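August, second week of the gripper trials

Morning

Started at 6 with the simulator, before the office got warm. Laiba Yousafzai had left the new build on the shared drive overnight with a note that the Harb fingers were now loaded on both arms. Last week we only had them on one side, and comparing a Harb on the left with a Radex on the right told us more about the arms than about the fingers.

I used the bedroom layout again, the one with the wood floor and the open door. Both grippers came up pointing at the ceiling, the left with its fingers apart, right arm reaching out toward the door and the left held in close to the body.

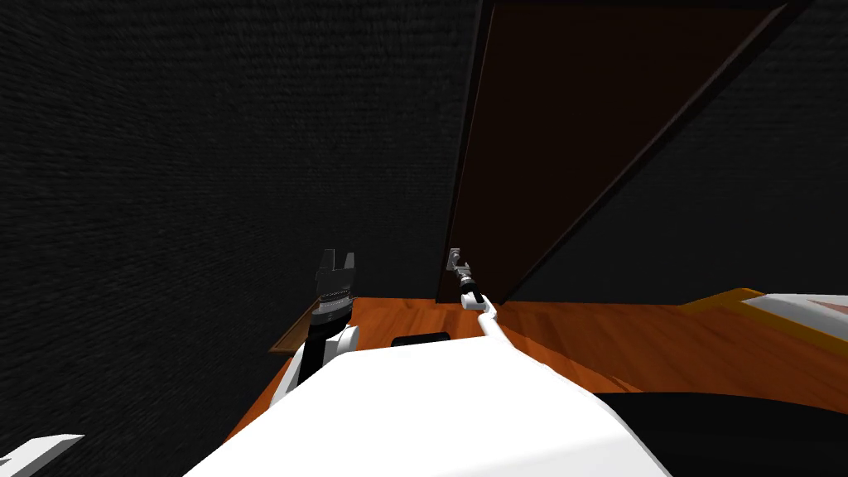 Ran the open and close cycle 100 times on each side. The left controller was fine. The right one lagged on 3 of them, always on the opening stroke. I raised the gain a little and ran it again and got the same lag, so I put it back. Wrote to Ornimside to ask if their driver limits the opening speed. No answer by lunch, which was a turkey sandwich at my desk.

Afternoon

Laiba wanted the wrist camera checked before we go any further with the Plaltitz controller. Her worry is that the Harb fingers are wider than the old ones and block too much of the view. I moved the gripper up to a dark, rough surface with nothing in the way and spread the fingers wide. Both tips show, and there is a good gap between them to see through. I would still like the camera mounted higher - the bottom of the view is mostly finger and palm.

The dark texture is hard on the depth estimate. It jumped by 40 mm between two runs from the same start pose. I will try a plain gray material tomorrow and see if it settles.
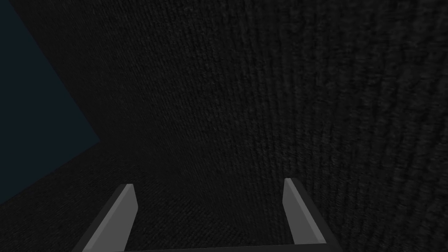
Evening

Ornimside wrote back at last. The driver does have a speed limit and it is on by default. Laiba will turn it off in the next build. Went home, watered the tomatoes, bed early.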